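The arm at the end of the bench

When Orvokki Peltonen started at Hastside, the kitchenware testing was done by hand. Somebody cleared a table, set it up again, and wrote down what was difficult to hold. She has led the handling room for three years now, and most of the clearing is done by a robot arm. I visited in October to ask what has changed for her and the people she works with.

"The first change was that we had to be exact," she told me. "Before, I could say to a colleague, put the cup over there. The arm needs to know which cup and how it is standing. So we began to talk to each other in the same way also. Some people found this tiring."

The objects are ordinary ones. A plate, a colander, a green cup, toy fruit in a bowl, a ketchup bottle on its side. Peltonen chooses them herself, and she prefers the ones that cause trouble.
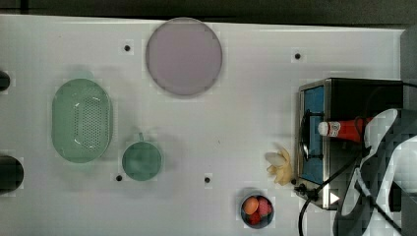

Who does what now

Vasco Paiva worked on the manual bench before the arm was installed. He was afraid for his job, and he says so without shame. "I asked my manager directly. She said nobody would leave because of it, but she couldn't tell me what I would do instead. That was a long winter for me."

What he does instead is prepare the tables, start the runs and judge the results. The software, called Stirunon, keeps a list of every attempt. When I was there the list stood at 3412, and 269 of these were marked for a person to look at again. Paiva goes through them in the afternoon.

"My hands are better," he said. "My wrists used to hurt in the evening. But my eyes are more tired, and I sit more. I walk to the kitchen for coffee only to move a little."

I asked him if he trusts the machine. He thought about it for some time.

"I trust it with the bowl," he said. "With small handles, I stay close."

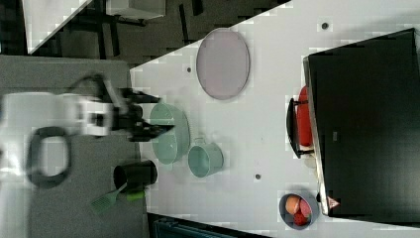
The gripper at the large green bowl during a run at Hastside.

Peltonen worries more about what new people learn. In the old days a beginner spent the first weeks picking up things, and after that she knew in her fingers why a thin rim is difficult. Now a beginner can read the list from Stirunon and never touch a plate. For this reason she has kept one morning for manual work, and everyone takes part, herself included.

"They complained at first," she said. "Vasco complained the most."

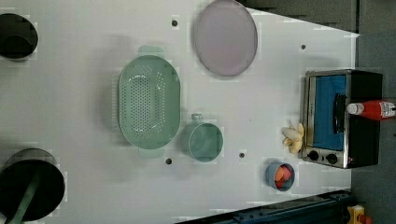 Paiva does not deny it. He thought the manual morning was a step back, and he told her this in front of the others. Now he sets the tables for it, and he likes to put the handles in awkward directions. The team has 26 layouts written down, and he made many of them.

There are things both of them would still change. The schedule is planned according to the arm, so lunch comes when a run is finished. Peltonen has asked for fixed breaks, and she expects to get them before the next room is opened.

"A machine can wait," she said. "It is only that we have got used to waiting for it."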